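Betreff: Re: [werkstatt] Greifer, Stand der Dinge
Von: Žofie Procházka
An: Werkstattliste

Hallo Hemant, hallo alle,

Hemant Dwivedi schrieb:
> Läuft das zweite Griffpaar jetzt mit der neuen Feder? Und hat
> jemand die Marker nachgemessen? Bei mir springt die Lage
> links immer noch, wenn ich das Handgelenk schnell drehe.

Ja, beide Griffe haben die neue Feder. Der Hub stimmt, die Finger schließen ohne Spiel. Die Marker habe ich mit dem Messschieber geprüft: 25 mm Kantenlänge, so wie in der Konfiguration. Das Springen kam bei mir von der Belichtung — mit festem Wert ist es weg. Probier das bitte zuerst, bevor du etwas umklebst.

Geübt habe ich am Whiteboard, mit den Stiften in der Ablage. 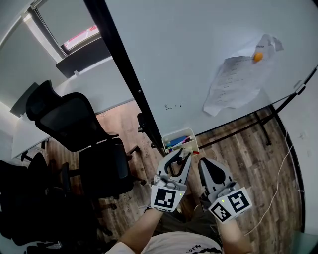
Rima — Arbeitsgruppe Greifer und Arme

Die Stifte sind dünn und glatt, da merkt man jeden Fehler in der Fingerform. Anju hat eine Variante mit Rillen gezeichnet, die Datei liegt im Ordner Imby. Der Druck dauert um die 900 Minuten für den ganzen Satz, also am besten über Nacht starten.

Offen ist noch:
- Zugentlastung am Kabel rechts
- Schrauben M3 nachbestellen
- Aufnahme 916 löschen, da war die Uhrzeit falsch

Devendra, hast du noch Filament von Plurnico übrig? Eine halbe Rolle würde reichen.

Ich bin ab 18 Uhr in der Werkstatt.

Grüße
Žofie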